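Net run rate and the abandoned match

May 28, 2019

Our league lost another round to rain and the questions about the table have started again, so I am writing down how the numbers work. This covers the fifty-over competition only. The T20 table uses the same formula with a different over limit.

Net run rate is runs scored per over faced, minus runs conceded per over bowled, taken across all completed matches. It is not the average of the net run rates from each match, which is the mistake in the spreadsheet that went around in December. If you average match by match, a chase finished in 12 overs gets the same weight as a full fifty. The rules want the totals added first and divided once.

Three details cause most of the arguments.

A side bowled out is treated as having faced its full allocation. Retholm were all out for 125 against Oltmont in the opening round. They lasted 31.4 overs, but the divisor is 50, so their rate for that innings is 2.50 and not 3.95. Oltmont's bowling figures get the same divisor.

Overs are in base six. An innings of 31.4 is 31 overs and four balls, or 31.667 in decimal. Anyone who types 31.4 into a cell and divides by it will be wrong in the second decimal place, and last season second and third were separated in the second decimal place. I store everything as balls and convert at the end.

An abandoned match does not count. Each side takes its point for the no result, and neither runs nor overs go into the totals, even if one innings was complete. Cledari had made a very good score in 47 overs when the rain came, and none of it goes into the table. The players feel this is unfair. The reply is that the other side never got to bat, so there is nothing to compare it with.

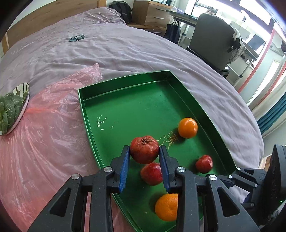 Red apple, green tray.

Matches shortened but finished are a separate case. If the target is revised, the side batting first is credited with the revised target minus one, over the number of overs given to the side batting second. The score in the book and the score used in the table are then different numbers. Tùng Phùng wrote to me after my last post to say that I had used the book score for the Oltmont and Cledari game. He was right, and I have corrected it. The change moved Cledari up by 0.04 and altered no positions.

Yuzhen Lei asked a better question, about incentives. Suppose a side is chasing a small total and rain is forecast. Should it bat faster than it otherwise would? In our rules a result needs 20 overs in the second innings, unless the chase is finished or the side is all out before then. So there is a case for going hard, to get the win in before the weather arrives. There is also a case for caution, as losing wickets early raises the par score if the match does reach 20 overs and then stops. My view is that at two wickets down or fewer you go hard, and after that you watch the par sheet. I have not modeled it properly. The sample of our own rained-off matches is too small to fit anything to.

With the last round gone, the top two are level on points and the gap is all rate. Oltmont play Retholm next on the artificial strip, where scores run higher, and a big win there would be worth more to the rate than the same win on grass. I do not think the rules should correct for that, though I know people who do.

The corrected sheet is on the Xiao page with the ball counts in column F. If you find an error in it, please send me the scorecard as well as the total.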